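Refinishing a table, how long before we can eat on it?

Posted by Mio Arai

Hi all! I picked up an old kitchen table from a thrift store in Uscombe in March and finally got the nerve to sand it down. I used a can of Tukari wipe-on oil (the satin one) and put on three coats over a long weekend. The can says it's dry overnight, but a week later I set a cereal bowl down and it left a dull ring that took forever to buff out. My sister says I have to wait a month. A month! We've been eating on the couch and I'm over it. Is she right? And do I need wax on top or is that overkill?

Natsumi Tsuchiya

Your sister is right, sorry. Dry and cured are two different things with oil. Dry means your sleeve doesn't stick to it. Cured takes a lot longer, and if your kitchen is chilly or damp it drags out even more. I did a desk with the same stuff and babied it for a full month, placemats and all, and I still got one faint mark near the corner where I put my coffee every morning.

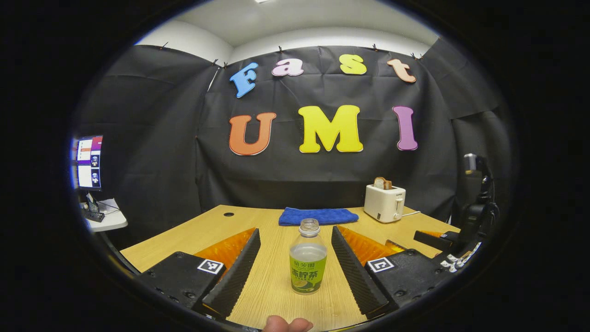

For the ring, don't sand yet. Wait until the finish is good and hard, then rub the spot with the finest steel wool you can find and a few drops of the same oil, going with the grain. Wipe off every bit you can and leave it alone overnight. And please lay those oily rags out flat outside to dry before you toss them, they can catch fire all on their own if you wad them up.

Wax is up to you. I like how it feels, but you'd be redoing it a couple times a year and hot plates will still mark it.

Tipene Treloar

month sounds long to me, I gave mine two weeks and it's fine. but I also have no kids. did you go to 600 grit? I did and the oil barely soaked in, wish I'd quit way earlier

Masaru Kudo

Just get a tablecloth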